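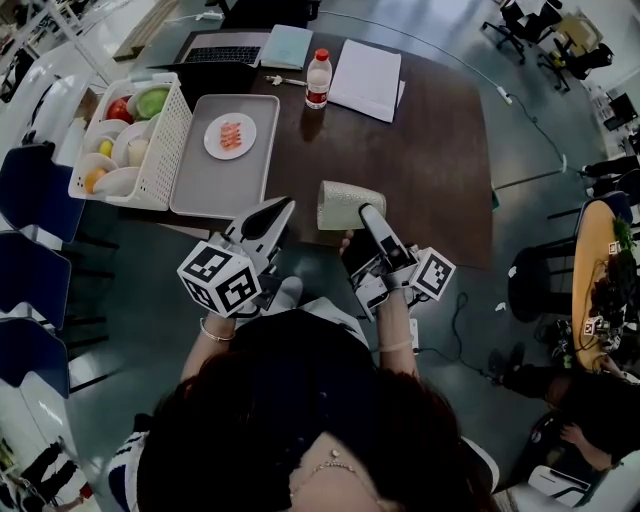
Play food, plates and basket on the big table.

Search the help pages
Type a word or two
Go

Play Food Sets: Your Questions

Which set comes with a basket?
The Rullside does. It's white plastic with holes in the sides, so crumbs from real biscuits (there will be real biscuits) fall out on to your floor.

Where do the plates go?
On edge in the basket, next to the tomato and friends. They take up far less room that way. Laid flat, they fill the bottom and the fruit rolls off under the sofa to begin its new life.

Is the food meant to look like real food?
Mostly. The tomato is never in doubt. The green slice is melon, whatever your four-year-old says, and we have had letters.

Can we use the tray for proper meals?
You can, but it was made for carrying one plate and a cup across a room at a slant. Toast will survive. Soup is your own affair.

How do I wash it all?
Warm water, washing-up liquid, a soft cloth. Keep it out of the dishwasher. The Dakora range is marked for hand washing only and goes a funny shape above 50 degrees.

My child shares a table with my laptop. Any advice?
Put the basket at one end and your work at the other, and keep the lid on your water bottle. The border will be ignored by mid-morning.

We've lost a piece. Do you sell singles?
Yes, from the Lobo spares list, which runs to 242 items. Allow 7 days. Look in your coat pockets first.

Can I return a set that's been played with?
Within 4 weeks, if it has no teeth marks. Send it to the Pusden warehouse with the order slip.

Related questions
Choosing a toy till
Do the felt sandwiches come apart?
Spare baskets and trays
Delivery before November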